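Boxes Inside Boxes: How a Divided Case Works

Small things are hard to keep track of. Beads roll under the couch. Buttons end up in the bottom of a drawer. Paper clips get mixed with rubber bands, and after a while it takes longer to find something than to use it.

People have had this problem for a very long time, and one of the best answers is also one of the simplest. You take a box and put walls in it.

What is a compartment?

A compartment is a small space inside a bigger space. An egg carton has compartments. So does the drawer where your family keeps the forks and spoons. Each one holds its own kind of thing, and the walls between them stop those things from sliding into each other.

The walls have a name too. They are called partitions, or dividers. A good partition can be very thin, so that it does not use up much room. It only has to be strong enough to stand up straight when beads or buttons push against it.

The parts of a case

Many storage cases are made of the same few parts. The base is the bottom half, and it holds everything. The lid is the top half. A hinge joins the lid to the base and lets it swing open like a door lying on its side. A latch on the front holds the lid shut.

Some cases also have a tray. The tray sits in the base, and the partitions are part of the tray.

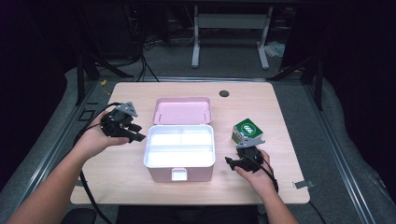 An open storage case with a white divided tray. The small white latch is at the front of the base.

Look for the latch when you pick up any case like this one. If it is hanging down, the case is not locked shut, even if the lid looks closed. Press the latch until it clips before you carry the case anywhere.

Why a pale tray helps

Color makes a difference when you are looking for something small. A dark bead shows up well against white. A white button does not, and it may be easier to spot in a darker tray. If you are buying a case, think about what color your small things are.

How to sort a big pile

Jasper Baert runs the button counter at a craft shop in Hodov. One May he was given a jar holding 658 buttons, all mixed together. He sorted them in two rounds.

In the first round he looked only at color. He made one heap for each color on a tray with a rim, so that nothing could roll off. The biggest heap was blue, with 222 buttons in it.

In the second round he took one heap at a time and sorted it by size. Sorting by color and size together is slower, and it is easier to make mistakes. The whole job took him almost 2 hours.

You can do the same with your own things. Here is the order to work in:

Clear a flat table.
Open the case all the way, so the lid lies back.
Tip out a small handful of things, not the whole pile.
Choose one way to sort, such as color.
Put each kind in its own compartment.
Close the lid slowly and clip the latch.

Do not fill a compartment to the very top. If the things stick up above the partition, they can slip over it when the case is tilted.

Words to know

Base: the bottom part of a case.
Compartment: a small space inside a bigger one.
Hinge: a joint that lets a lid swing open and shut.
Latch: a clip that keeps a lid closed.
Partition: a thin wall between two compartments.

Try it at home

Find an empty egg carton and a handful of mixed small things, such as dried beans or coins. Sort them by color first. Then tip them out and sort them by size. Did you need the same number of compartments both times?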